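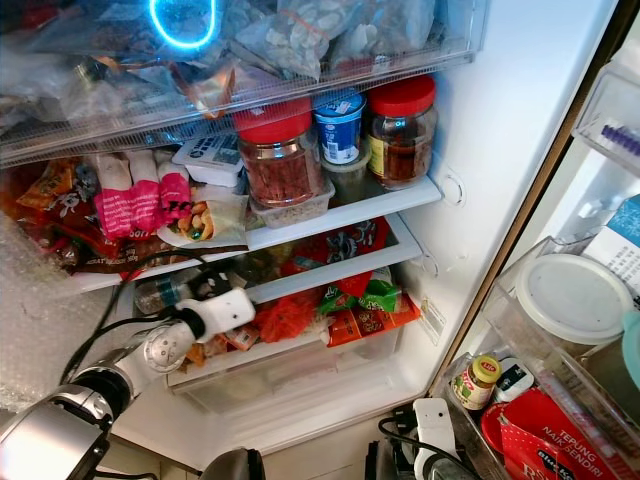 4.2 以容器代替内容的写法

家庭购物清单里的名词，有相当一部分并不直接说出要买的食品。写清单的人写的是“红盖的”“小白盒”“高瓶子”，读清单的人也能够买对。我们把这一类写法叫做容器指称。在前一节里，我们讨论了量词的省略；本节讨论名词本身被容器的特征所代替的情况。需要先说明的是，容器指称能否成功，取决于家里同时存放着哪些东西。以图3的冰箱为例，透明抽屉下面的一层搁板上有两只红盖的玻璃瓶，一只装着红褐色的干制食品，另一只靠近后壁，里面的东西颜色更深，并且有黄色标签。如果一张清单只写“红盖的”，这两只瓶子都符合条件；如果写“红盖、黄标签的”，就只剩下一只。可见同样一个颜色词，在有的冰箱里足够，在有的冰箱里不足够，而清单的写作者通常很清楚自己属于哪一种情况。

本节的材料全部来自Wulard清单语料库。该语料库收录了Ogola镇居民的手写购物清单，本文使用其中的118张，它们由80户家庭提供。所有清单都按照Grernamen标注法进行了标注。这一标注法把清单上的每一行看作一个单位，先标出这一行指的是哪一种商品，再标出写作者用了哪些词语来指它。对容器指称来说，第二步比较困难，下面会谈到具体的处理办法。

选择手写清单有两个考虑。第一，手机上的清单常常由软件自动补全，用户输入第一个字，软件就给出完整的商品名称，这样得到的词语不能算是用户自己的写法。第二，手写清单保留了划掉和改写的痕迹。有些行先写了容器，后来又在旁边补上了食品的名字；也有相反的情况，食品的名字被划掉了，改成了容器。这些痕迹对我们的问题很有价值，因为它们显示了写作者在什么地方觉得原来的说法不够好。

先看容器指称的形式。最简单的形式是一个颜色加上一个“的”，例如“蓝的”“红盖的”。稍微复杂一些的形式是颜色、大小和容器名称的组合，例如“小白盒”“大绿瓶”。还有一种形式只写容器名称，前面没有任何修饰，例如单独一个“罐子”。第三种形式看起来信息最少，可是在语料里并不罕见，而且提供这些清单的家庭在回访时都能说出它指的是什么。有一户家庭的清单上连续几周都有“罐子”这一行，指的一直是腌黄瓜。这户家庭也买别的罐装食品，不过那些食品在清单上都写自己的名字，只有腌黄瓜叫“罐子”。我们认为，在这种情况下，“罐子”已经成为家庭内部的一个专名，它和普通名词“罐子”只有来源上的关系。

这一点在标注时带来了困难。按照Grernamen标注法的原来规定，凡是由普通容器名词构成的行都标为“类指”，意思是这一行可以用任何一个属于该类的物品来满足。可是对上面那户家庭来说，买任何别的罐子回来都是买错了。因此我们增加了一个标签，叫做“户内专指”。使用这个标签需要两个条件：同一户家庭在不同的清单上重复使用同一个写法，并且每一次所指的商品都相同。只有一张清单的家庭不能使用这个标签，即使他们在回访时坚持说家里一直这样叫。这个规定比较严格，它可能使我们低估了户内专指的范围，但是能够保证标注者之间的一致。

其次看容器指称的位置。在一张清单里，容器指称倾向于出现在后半部分。清单的前半部分多是鸡蛋、面包、牛奶这一类每周都买的东西，写作者不需要看就能写出来。到了后半部分，写作者往往会走到厨房里，打开柜子或者冰箱，一边看一边写。受访者对这个过程的描述很相似：先坐在桌子旁边写，写到没有可写的时候站起来，然后站着继续写。站着写的部分字迹比较大，行距不整齐，有时候笔画压在折痕上。容器指称就集中在这一部分。我们的解释是，人站在打开的柜门前面的时候，最先进入眼睛的是盖子、标签和形状，食品的名字要想一下才能得到，而写在纸上的常常是先得到的那个。

这个解释可以说明为什么某些食品特别容易用容器来指称，另一些食品几乎从来不用。蔬菜和水果在语料里没有一例容器指称，这很自然，它们大多没有固定的容器。果酱、酱料、腌制品和调味品则很容易用容器来指称。乳制品处在中间。牛奶几乎总是写作“牛奶”，酸奶却有时候写作“小杯”，酸奶油有时候写作“白盒”。同样是乳制品，为什么有这样的区别？一种可能是牛奶的名字使用得太频繁，没有别的说法能够和它竞争。另一种可能和谁来读清单有关系。牛奶常常请别人顺路带回来，所以要写得让外人也能懂；酸奶多半由喜欢吃它的人自己去买，怎么写都可以。目前的材料不能在这两种可能之间做出决定。

谁写、谁读，是理解容器指称的关键。我们把清单按照写作者和使用者的关系分为三类：写给自己的、写给同住的人的、写给不同住的人的。第一类清单里容器指称的形式最短，常常只有一个颜色词。第二类清单里的形式稍长，颜色词后面一般会有容器名称。第三类清单里容器指称明显减少，剩下的也多半带有补充说明，例如“红盖的那种辣酱，在收银台旁边的架子上”。在这个例子里，食品的名字已经出现了，容器特征的作用是帮助读者在货架上把它认出来。严格地说，它不再代替名词，而是修饰名词。我们仍然把它收在本节里，理由是它和前两类之间有连续的过渡，如果分开处理，反而看不到这个过渡。

第二类清单最值得详细讨论。同住的人共用一个厨房，看到的是同一些瓶子和盒子，按理说容器指称对他们应该没有困难。但是在回访中，受访者谈到的误会主要发生在这一类清单上。一位受访者在清单上写了“黄标签的”，指的是芥末，她的丈夫买回来的是另一种有黄色标签的调味酱。两样东西都放在冰箱门上，两个人每天都看得到。她的说法是：“对我来说黄标签的只有一个，另一个是他的，我从来不看它。”这句话说明，住在同一个厨房里的人并不一定拥有同一份存货的印象。每个人注意到的是自己经常使用的那些东西，其他的容器虽然在那里，却不参加比较。写作者判断“黄的”是否足够的时候，所用的范围是她自己的范围，比冰箱里实际存放的要小。

前面说到，清单的写作者通常很清楚自己的冰箱属于哪一种情况。经过上面的例子，这个说法需要加上限制：写作者清楚的是自己使用的那一部分。如果清单是写给自己的，这一限制没有后果；如果清单是写给同住的人的，误会就有可能发生。写给不同住的人的时候，写作者又会变得谨慎，把名字写全。因此最容易出错的是中间的距离，既没有近到完全共享，也没有远到让人提高警惕。关于口头指路的研究里也有相似的观察，住在同一条街上的人互相指路时使用的说明最简短，而听的人也最常需要再问一次。

容器指称还涉及商店一方的因素。Ogola镇的居民主要在Plullero超市购物。这家超市有自己的包装，同一系列的商品使用同样的瓶子，只在标签的颜色上有区别。对于购买这一系列的家庭来说，瓶子的形状没有区别作用，颜色就承担了全部的任务。相应地，在这些家庭的清单上很少看到“高瓶子”或者“扁盒子”，看到的是“绿的”“橙的”。另外一些家庭在集市上买散装的食品，回家以后装进用过的旧瓶子。他们的清单上有一种特别的写法，说的是瓶子原来的内容，例如用“咖啡瓶”指扁豆，因为扁豆一直装在旧的咖啡瓶里。这样的清单离开了这个厨房就无法理解，而在厨房里面没有人觉得它奇怪。

“咖啡瓶”一类的例子在标注时分歧最大。标注者甲把它标为咖啡，标注者乙把它标为“所指不明”，只有看过回访记录以后，两个人才一致改为扁豆。由此产生一个方法上的问题：语料库的标注应该以纸上的文字为准，还是应该以写作者的意思为准？我们采取的办法是两者都记录。每一个容器指称都有两个标签，一个表示不了解这户家庭的读者会怎样理解，另一个表示写作者的意思。两个标签相同的时候，我们说这个指称是开放的；两个标签不同，或者第一个标签只能是“不明”的时候，我们说它是封闭的。开放和封闭的区别比较清楚地对应着上面说的三类清单。写给不同住的人的清单里，没有发现封闭的指称。

容器会更换，这是封闭的指称所面对的一个特殊问题。生产者改变了盖子的颜色，或者旧瓶子打碎了，原来的说法就失去了依据。我们本来预计，在这种情况下家庭会回到食品的名字。语料里确实有这样的例子，但是也有几户家庭保留了原来的说法。其中一户把一种果酱叫做“格子盖”，后来这种果酱换成了单色的盖子，清单上写的仍然是“格子盖”。家里年纪最小的孩子没有见过原来的盖子，也跟着这样说。对孩子来说，这个词已经没有可以看见的理由，和任何别的食品名称没有不同。前面讨论“罐子”的时候我们说它已经成为专名，“格子盖”提供了更强的证据：容器的特征消失以后，名称还能够继续使用，说明它所依靠的已经是习惯。

划掉和改写的痕迹也支持这个看法。在写给自己的清单上，改写的方向没有明显的倾向。在写给同住的人的清单上，改写多半是从容器到名字，而且改写的位置常常在同一行的右边，字比较小，像是写完整张清单以后重新读了一遍才加上去的。有一张清单在“白的”旁边补了“（奶油的那个）”，后来括号里的字又被加了下划线。据写作者回忆，这条下划线是清单交出去之前最后添上的，前一次买回来的是黄油。户内专指的行则几乎没有改写。“罐子”和“格子盖”旁边都没有任何补充，写作者显然不认为它们需要解释。

有必要谈一下本节材料的限制。Ogola是一个小镇，多数家庭在同一家超市购物，因此他们面对的包装差别不大。在商店比较多的城市里，同一种食品可能有许多不同的容器，颜色词的区别作用应该会下降，尽管一户家庭之内的情况也许仍然稳定，因为人们习惯买同一个牌子。此外，回访是在收集清单之后进行的，有些受访者已经不能肯定某一行的意思。凡是受访者表示不能肯定的，我们都标为“不明”，没有根据上下文去推测。还有一个限制和我们自己有关。请受访者解释“小白盒”是什么，这个问题本身会使他们觉得原来的写法不够好，有几位受访者马上道歉，并且说下次会写清楚。他们后来提供的清单里，容器指称的确少了一些。这些后来的清单没有用于本节的分析。

最后说明容器指称和量词省略之间的关系。4.1节指出，量词省略在每周都买的商品上最为普遍，而容器指称恰好很少出现在这些商品上。初看起来，两种现象是互相补充的。不过在户内专指的例子里，两者可以同时出现：“罐子”一行既没有写出食品的名字，也没有写出数量，而使用者知道要买的是两罐腌黄瓜。这里的数量和名称一样，是由家庭的习惯规定的。当数量和习惯不同的时候，例如有客人要来，写作者才会写出“罐子 四”，数字写在后面，并且多半圈起来。圈起来的数字还有其他的用法，4.3节将结合清单的版面一起讨论。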